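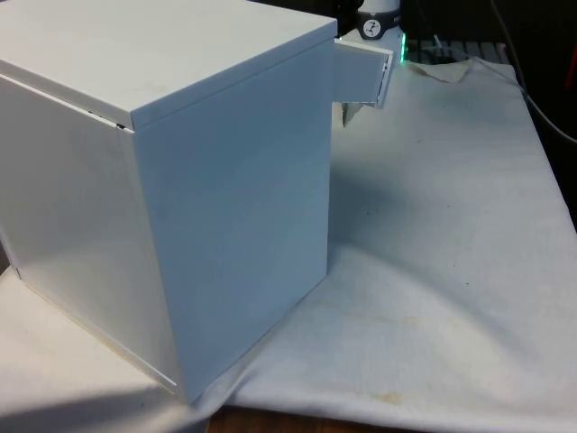 # Londwood parish pilgrimage: questions we keep getting

**Is the April pilgrimage going ahead?**
So the diocese says. We have a letter confirming it, and we had one last year too, two weeks before it was called off. Hold off on buying new shoes.

**Who is in charge?**
Deacon Erick Muriithi leads the walking group. The route itself was drawn up by the diocesan office, and I doubt whoever drew it has tried the hill at Kioko on foot.

**How far is it?**
The leaflet says 17 miles. It gives the same figure for the old route, which skipped the shrine at Gultex and was plainly shorter. Plan for more.

**Will the bishop be there?**
He is "expected." He was expected last time as well.

**How many people go?**
The diocese printed 2946 as last year's registrations and then told the newsletter that 1457 had finished. Signing a form and walking to a shrine are two different things, and I'd trust the smaller number – if either.

**Do I have to be Catholic?**
No. You may be handed a prayer card. You can hand it back.

**Is a healing promised at the shrine?**
No, and be careful with anyone who tells you so. The Church has made no ruling on the Gultex stories. People find the place peaceful, and that's as far as I'll go.

**Where does the registration fee go?**
Buses and insurance, according to the form. We asked for a breakdown and were sent a brochure.

**Can I ride part of the way?**
A bus leaves Zatley after the midday Mass. Seats can't be reserved, whatever the website says.

**When does sign-up close?**
23rd June is the date for next year's early list. For this year, ask at the parish office and get the answer in writing.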